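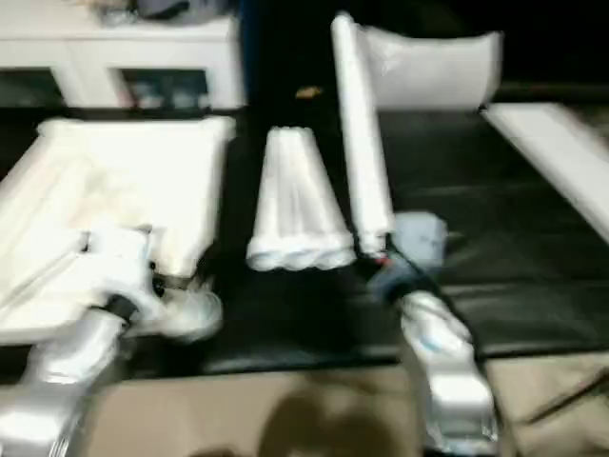
How should white linen be folded before it goes into the cupboard?
Fold each piece in half lengthways, smooth out the creases by hand, and fold it again until it fits the depth of the shelf.

Section 4. Folding and Storing White Linen

4.1 Preparing the padded surface
1. Clear the padded surface and wipe it with a soft cloth.
2. Allow it to dry fully. Damp padding will mark white fabric.
3. Place the largest items on the surface first.

4.2 Folding
1. Take hold of the item by its lower edge and lay it flat.
2. Fold towards the back of the surface, keeping the top edge straight.
3. Stack folded items in layers. No stack shall weigh more than 2,000 g.
4. Smaller pieces may be rolled and stood on end.

Note: Mollville cloths measuring 237 mm across should be rolled, as they do not hold a flat fold.

Caution: Do not drag fabric across stitched seams. Loose threads may catch. 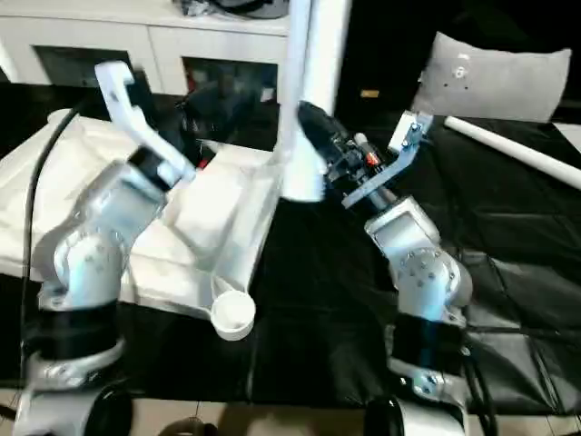 Crichton asked whether a crumpled cloth must be washed again before folding. It need not be, provided that it is clean. Shake it out, lay it flat and begin again at 4.2, step 1.

4.3 Storing
1. Leave a gap of 200 mm above each stack.
2. Place rolled items at the front of the shelf.
3. Close the cupboard doors fully.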